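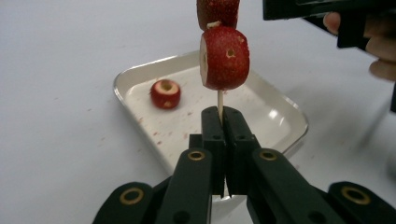 Kineck Opens Second Test Kitchen for Food Service Packaging

HELERSKA – Apr 21, 2025 – Kineck, a supplier of paper and fiber packaging to restaurants and caterers, has opened its second test kitchen at the Nimri site in Helerska. The kitchen is used to check how trays, lids and liners hold up with cooked food inside them.

The new space covers 300 square meters and has two cooking lines, a cold room and a holding area with heated cabinets. Packs are filled, closed, held at 85 degrees Celsius and then checked for leaks, lid lift and loss of stiffness. Each pack design goes through nine test cycles before a report is issued.

Until now, all food testing took place at the Cirnon site, where the first kitchen also handles shelf-life work. Hot food testing has moved to Nimri in full. Shelf-life work stays at Cirnon, and customer contacts there do not change.

"Most of the questions we get are about grease and steam," said Ghada Twal, head of testing at Kineck. "A tray can pass every test with water and still go soft under fried food. We now run both tests on the same batch of board, so the results can be compared directly."

Work on the building began in January. The air handling system was replaced, and floor drains were added on both cooking lines. Nizar Matar, site manager at Nimri, oversaw the work.

Customers may send their own recipes for testing. Requests should list the fill weight, the fill temperature, the holding time and the type of closure. Samples must be flat packed and marked with the batch number. Reports are sent as a data sheet with the raw readings attached – a printed copy is available on request.

Bookings are handled by Julián Esteban in customer service. Press questions should be sent to Omar Dabbas at the Kineck main office.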